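Packing Bottled Liquids in Reused Cardboard: Bench Procedure

Hudden Community Supply, Packing Room Guidance
Prepared by Fathima Bandara
Revised June

This page sets out the procedure for packing plastic bottles of household liquid in flat cardboard sheet. It applies to the parcels sent from the Hudden packing room to the Clanel and Funa branches. Glass containers are covered separately and must not be packed by this method.

What you will need

Flat cardboard sheet, taken from the reuse stack
Clear packing tape
Dry cloths
A marker pen
One outer carton for each parcel
Delivery slips for the receiving branch

Sheets from the reuse stack may carry old tape. Leave it in place if it is lying flat. Pulling it away tends to strip the face of the board, and a stripped sheet creases where it should not. Discard any sheet that is damp, split along a fold, or soft at the corners.

1. Prepare the table

Clear the packing surface and wipe it down. Place the cardboard to one side and leave enough room on the other side for the bottles. Bottles are laid on their sides with all caps pointing the same way, so that a loose cap can be found quickly and a leak will run in one direction only. Keep delivery slips and other paper off the packing surface until the parcel is closed.
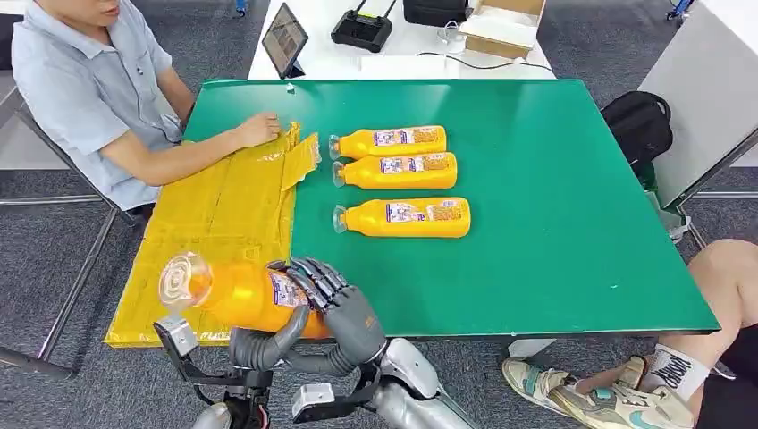
Orange bottles laid on their sides beside the taped cardboard sheet, caps to the left.

2. Check the caps

Take up each bottle separately. Turn the cap firmly by hand until it stops. Tools are not to be used for this purpose, as they can crack the cap or damage the thread. Hold the bottle with the cap downward over a dry cloth for a slow count of 5, then inspect the cloth. If there is any mark, set the bottle aside and inform the supervisor. Tape around a leaking cap is not an acceptable repair.

Bottles with different styles of cap may be packed together, provided that each closes fully. Flip-top and pump closures must be locked before they are packed.

3. Check the labels

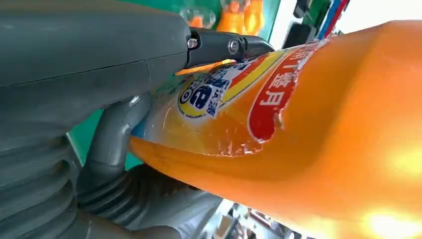
Labels are the receiving branch's only means of identifying a product once it has been separated from its carton. Each label must be checked for the product name, the directions for use and any safety warning. Damage to the paper does not by itself exclude a bottle. A label that has torn and started to peel, leaving a ragged white edge, may be accepted if the required wording can still be read in full. Smooth the loose portion down and secure it with one strip of clear tape, without covering the bottle's cap or seam. Where the wording is missing, the bottle must be withheld. Handwritten replacement labels are not permitted under any circumstances.

4. Form the wrap

Lay the sheet flat with its smoother face upward. Place the first bottle parallel to the short edge and roll the board once around it. Position the second bottle against the first and continue rolling. Each pair should be separated by a full thickness of board. A parcel holds no more than 4 bottles, whatever their size.

Fold in the open ends and tape them down. Run 2 bands of tape around the finished wrap, one near each end, and press the tape flat with the palm. The bands should hold the board closed without squeezing the bottles. If the sides bow inward, cut the tape and begin the wrap again.

5. Load the carton

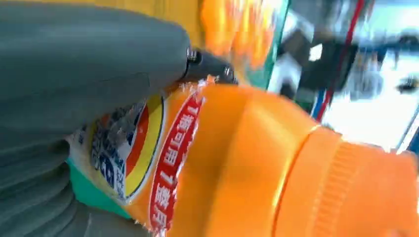 Stand the wrap in the outer carton with all caps upward, and fill any remaining space with folded board. Close the carton and tilt it gently from side to side. Movement inside means that more filling is required. Mark an arrow on two opposite sides of the carton to show which way up it must travel.

Cartons for Funa are collected from the Van Leeuwen entrance and must be ready by 4 p.m. Cartons for Clanel remain on the lower shelf until the next morning's run.

6. Complete the record

Enter the parcel in the packing book, giving the product name, the receiving branch and the initials of the person who closed the carton. Attach the delivery slip to the top face. Withheld bottles are entered on the separate sheet at the back of the book.

Spills

Small spills should be wiped up at once and the table rinsed with clean water. Any spill greater than 400 ml must be reported before work continues. Cardboard that has been in contact with spilled liquid goes into general waste and may not be returned to the reuse stack.

Questions concerning this procedure should be addressed to Fathima Bandara at the Hudden office.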